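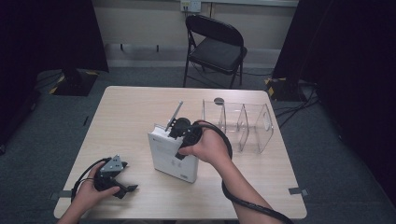

浅木纹桌面上的白色盒子和三格透明收纳架。

11月23日 星期六　文/奥塞安娜·戈斯兰(Océane Gosselin)

我搬到范内斯(Fanness)的第一年,家里最多的东西是盒子。买耳机留一个盒子,买台灯也留一个盒子,心里总想:以后也许会用到。到了四月,柜子的门关不上了,我才开始认真想这件事情。

为了写这篇文章,我去拜访了加内特·勒克莱尔。她在杜塞特街开一间小小的整理教室,名字叫“伊尔娜”,每次只收2个学生。她的第一课不讲衣服,也不讲厨房,只讲一张桌子。

“请你先把盒子立起来。”她对我说。

我有一点不明白。在我的习惯里,盒子是要躺着放的,这样比较稳。勒克莱尔女士很耐心地解释:盒子躺着,上面马上就会放别的东西,一本书,一串钥匙,然后你再也不打开它了。盒子立着,上面的地方很窄,东西放不住,正面的字也看得见。我回家试了一个星期,觉得她说得对,虽然有一个茶叶盒倒了好几次。

第二个要学的是透明的分格收纳架。她喜欢三格的,格子之间用斜的隔板。我问她为什么不用抽屉,她说抽屉适合已经有好习惯的人。透明的东西比较诚实,里面乱了,你坐在桌子前面就会知道。三个格子怎么分,她没有规定。同班的扎卡里·佩龙先生是修表的,他一格放笔,一格放没有付的账单,还有一格空着。他说,空的那格最难保持。

价钱方面,这样的收纳架并不贵。我在比雷尔市场看到的一种卖50元,旁边还有带盖子的,卖204元。我买了便宜的。老板默里·霍索恩提醒我,擦的时候要用软布,不要用厨房的粗海绵,会留下划痕。这句话我听得太晚,我的那个左边已经花了。

浅色木纹的桌子也有它的好处和麻烦。灰尘不太明显,可是茶杯的印子很清楚。勒克莱尔女士每天晚上擦一次桌子,擦之前把所有的东西都拿到椅子上,擦完再一件一件放回去。哪一件懒得放回去,她第二天就考虑送人。

我现在还有一个鞋盒没有处理,里面是最多1000张旧明信片。佩龙先生建议我买第二个收纳架,勒克莱尔女士建议我先看完那些明信片。我每天晚上看一点,上个星期看到了外婆寄来的那一叠。

最后更新:11月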